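Sellbridge Shade Tree Program
Progress report, 03/08/2021
Prepared by Hooman Tabrizi for Bahman Mirzaei, Bagheri Fund

We have spent 6 months of your money and I would like to be more cheerful about it. Of the 1000 saplings in the grant, 488 are in the ground. Gralard, our supplier, blames the February freeze for the shortfall. I have asked for their delivery records twice and so far have a phone call and a brochure.

Survival is harder to judge. The contractor's sheet says every tree is "established," a word I don't trust for anything planted three weeks before a freeze. I want to see leaves first.
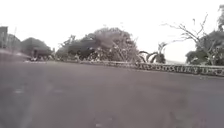 The Flastlow watering schedule also needs a second look. It was written for clay soil, and two of our planting blocks are mostly sand. The contractor thinks this won't matter. They also thought the stakes would hold.

Residents were promised cooler streets by summer. Saplings this size won't do that, and I'd like the claim taken off the flyer before it is reprinted.

I am holding the next payment to Gralard until the records arrive. Please confirm that the fund agrees.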